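Turnamitz Robotics Club — Frequently Asked Questions
Last updated July 9, 2019

Who can join?
Anyone studying at Gurkwood College, full time or part time. You don't need to be on an engineering course. New members can start in any term, but most join in March, when teams are formed for the summer project.

Do I need to know how to program?
No. Beginners work through the Hendriks worksheets first and are paired with a more experienced member for the first six sessions.

What is the bin picking project?
Teams write a program that gets the arm to take bars and blocks out of a metal bin and put them down on the table. The pieces are red or green and can lie at any angle. Those against the back wall are usually left until last — there is less room for the gripper there.
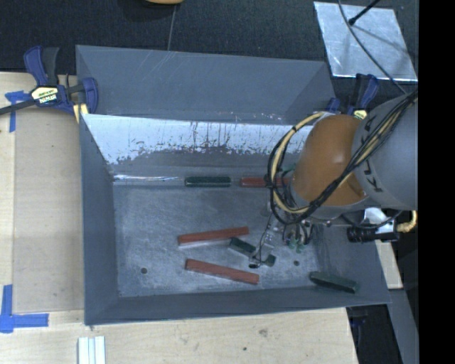
How is a run scored?
You get two points for each piece placed on the table and lose one for each piece dropped outside the bin. The best score so far is 358, added up over a full day of runs.

Can I move the bin or the clamps?
No. If the bin has shifted, stop and tell the session leader. Every team's saved positions depend on it.

Is there a competition?
Yes. We enter the Drirolance Challenge each year with up to two teams.

Where do you meet?
Room 381, Tuesdays and Thursdays from 5pm. Please wear closed shoes and tie back long hair.

What does it cost?
Membership is £6 a term. Parts are included.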